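Vekitz开放日参观记录:共享工坊里的一条机械臂

Vekitz十月的开放日从上午十点开到下午五点,我到的时候已经快十一点了。工坊在一栋旧厂房的二层,楼梯口贴着手写的指路纸,箭头画反了一个,跟着走会先到配电间。签到处在门口右手边,登记名字和邮箱,领一张贴纸,木工区和金工区要另外换鞋套和护目镜。我这次主要是来看机械臂的,木工区只路过了一下。

先说这个地方。Vekitz是会员制的共享工坊,月费400元,含公共工具和一格储物柜,激光切割和3D打印按时间另算。面积大概3,000平方英尺,隔成木工、金工、电子和一间大家叫“后屋”的房间。机械臂项目在后屋,名字叫Arnar,做了一年半左右,参与的人来来去去,常来的是固定的几个。项目没有外部经费,零件靠会员自己凑。

开放日给每个项目排了讲解时段,Arnar的是十一点半和下午三点各一场。我听了上午那场,下午又回来待了一会儿,问了些没听明白的地方。

讲解人开头就把项目分成三块。Arnar指整个项目,也指那条臂的控制部分;Grirnano是夹爪,单独开了一个仓库,因为有别的会员想把它装到自己的机器上;Arain是仿真场景,所有动作先在这里面跑。这三个名字我在现场混了好几次,笔记上改来改去,下面尽量写清楚。

仿真跑在角落的一台台式机上,接了两块屏幕,一块开着场景,一块开着代码和曲线。场景里搭了一间带储物架的工坊房间,一张大木桌,绿色底座上立着机械臂,桌上放小托盘和带数字的小方块。讲解人说房间里的东西是分几次加进去的,最早只有桌子和臂,后来发现背景太干净,视觉部分换个环境就不灵,才陆续把门、货架、蓝色收纳箱、纸箱、手推车这些放进来。地上的黄线也是那时候加的。

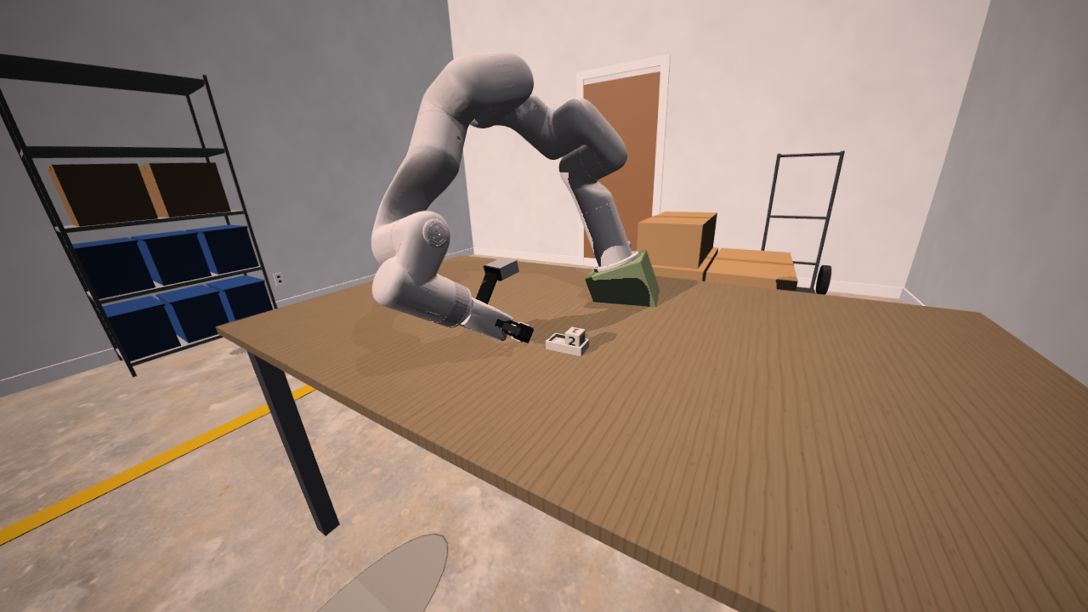

为什么先做仿真

这个问题有人当场问了。回答很直接:摔过。项目早期直接在实物上调轨迹,有一次关节限位写错,末端砸到桌面,夹爪的一侧连杆断了,等配件等了三个星期。那以后他们定了规矩,新动作要先在Arain里跑过,再上实物,上实物的时候速度先限到很低。

另一个原因是时间。后屋是大家轮着用的,晚上九点以后不能开有噪声的设备,实物一周能用的时段有限。仿真没有这个限制,在家里的电脑上也能跑,几个人可以各改各的,周末再合到一起。有位会员家里的显卡比较好,长时间的批量任务都丢给他跑。

我问仿真和实物差多少。对方说关节运动对得比较好,夹取接触那一段差得多。方块和手指之间的摩擦系数他们调过很多次,现在用的一组数值是照着实物试出来的,换一种方块材料就得重来。光照也做了随机变化,影子的方向和深浅每次都可以不一样。桌面的木纹贴图换过好几版,有一版纹路太密,识别程序把纹路当成方块边缘,后来换掉了。

任务本身很简单:把带数字的方块夹起来,挪到指定的地方放下。这么选是为了好判断对错,数字认错了、位置放偏了,一眼就能看出来。仓库首页上写着到开放日前一天为止的记录,一共跑了1,547次抓取,其中493次是加了随机光照之后跑的。成功率没有写在首页上,我问了,说是判定标准改过,前后的数不好放在一起比,正在重新统计。

夹爪Grirnano

夹爪这部分讲得最细,占了大半场。两侧是带转轴的黑色连杆手指,外壳浅色,用螺丝固定。讲解人手里拿着一个打印的外壳样件传给大家看,第二版,卡扣的位置有点松,拿到手里晃一下能听见响。第三版改成全用螺丝,装起来慢一点,不会松。打印材料试过几种,最后选了现在这种,理由是工坊的机器打它最稳,坏了随时能再打一个。

手指末端的垫片是可换的。他们试过直接用打印件的平面,太滑;贴过一层橡胶,好用,但用久了边上会翘。目前的做法是在垫片上开浅槽再贴薄胶片,翘了就撕掉重贴。

视角的问题讨论了很久。固定的外部视角能看到全局,臂一弯过去就会挡住方块,于是又加了一个朝着夹爪前方的广角视角。广角的好处是手指和方块能同时看见,坏处是变形厉害,桌子的直边变成弯的,四角全黑,识别前要先做校正。

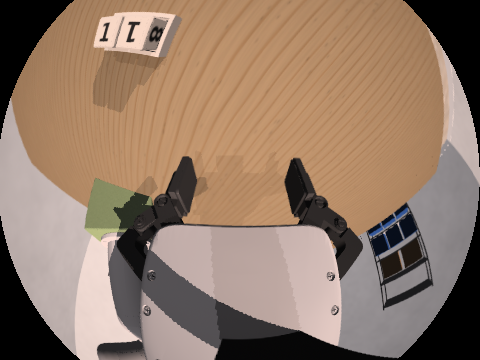

校正的方法他们试过两种。一种是先把整幅画面拉平再识别,计算量大,边缘的像素拉得很糊。另一种是直接拿变形的画面训练,省掉校正,但是训练数据要重新做。目前用的是第二种,数据就从Arain里批量生成。现场有位做监控摄像头的参观者提了意见,说可以只校正中间一块,边缘留着粗略定位用。讲解人记下来了,说之前没想过这么分。

还有一个小麻烦是数字的朝向。方块可以随便怎么放,数字躺着、倒着都有。最初的识别程序只认正着的,后来把各种旋转都加进了训练。6和9的问题有人马上就想到了,解决办法很土,在数字下面加一道短横线,目前只在实物方块上加了,仿真里还没来得及改。

下午那一场

三点那场人少一些,前面讲解的内容差不多,后面留了半个小时自由提问,我站到了台式机旁边。屏幕上放的是抓取动作,可以暂停,也可以切视角,操作的人很乐意让大家自己动鼠标。

我看的时间比较长的是夹取前后的一小段。从高一点的地方看过去,臂从底座上来,在肩部弯过去,绕一个很大的弧再往下,末端转到桌子中间的方向。我问为什么要绕这么大,直接伸过去不是更短吗。回答说路径规划里给桌面上方留了一层安全高度,中间的关节不允许低于这个高度,只有末端能下去。这条规则是照着上次砸桌子的事情写的,宽松了很多,以后会再收紧。

手指从侧面去夹,也是有考虑的。从上往下夹更容易对准,不过方块旁边如果还有别的方块,手指张开会碰到邻居。侧着夹只要一边有空位就够了。缺点是离桌面近,高度差一点手指就会蹭到桌子,所以夹取时末端的下降速度设得很慢。 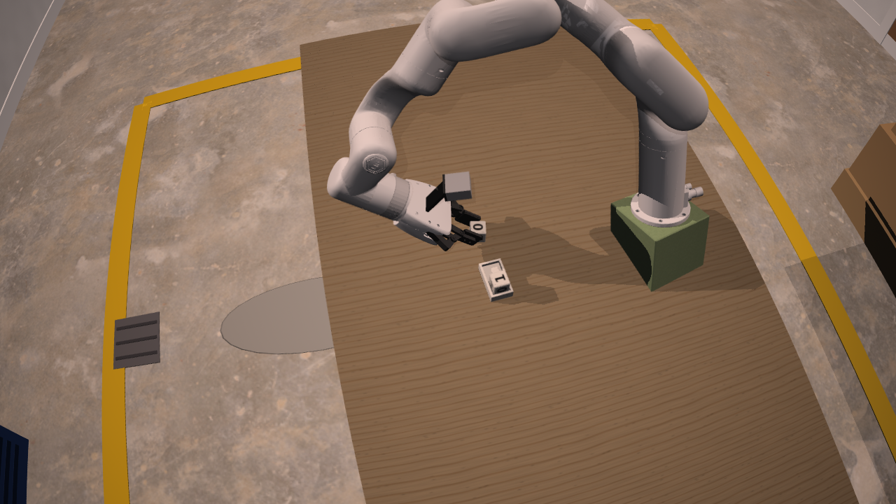
Arain场景:夹爪夹着数字0的方块,离桌面很近,带数字1的一块单独放在桌上。

旁边有个带孩子来的家长问,自己在家能不能做一套。讲解人说仿真部分可以,代码是公开的,装好依赖就能跑,普通的游戏电脑就行,只是渲染会慢。实物部分建议先从小的桌面臂开始,不要一上来就做大的,电源和固定都麻烦,出了问题也不好收拾。他们自己也是先做了一条小臂,现在那条放在电子区给新会员练手。

我自己试了一下仓库里的说明文档,在休息区用笔记本照着装。文档前半部分写得清楚,到配置夹爪参数那一页有两处路径是旧的,照抄会报错。我在现场提了,得到的答复是知道,还没改。装好以后打开场景花了几分钟,我的笔记本风扇转得很响,画面一卡一卡的,臂能动,没有再往下试。

几点给打算去的人

后屋不大,上午那场站满了,后排基本看不清屏幕,想问问题最好去下午场。

停车在楼后面,要从北侧的门进,导航会把人带到南门,那边是锁着的。我绕了一圈。

饮水机在电子区,杯子自带。休息区有微波炉,没有吃的卖,最近的便利店走过去要七八分钟。

拍照可以,金工区除外。想加入Arnar的人要先成为Vekitz会员,做完基础安全培训,然后在公告板上登记。新人一般从Arain开始,比如加物件、调光照、检查生成的数据,熟悉以后再碰实物。

下一步计划写在后屋门口的白板上,有三条:统计成功率,把广角数据重新生成一遍,给Grirnano的手指做一个更窄的版本。第三条后面画了个问号。

我四点多离开,签退的时候把贴纸还回去就可以。仓库文档里那两处旧路径,我回家后提交了一份修改,还没有回复。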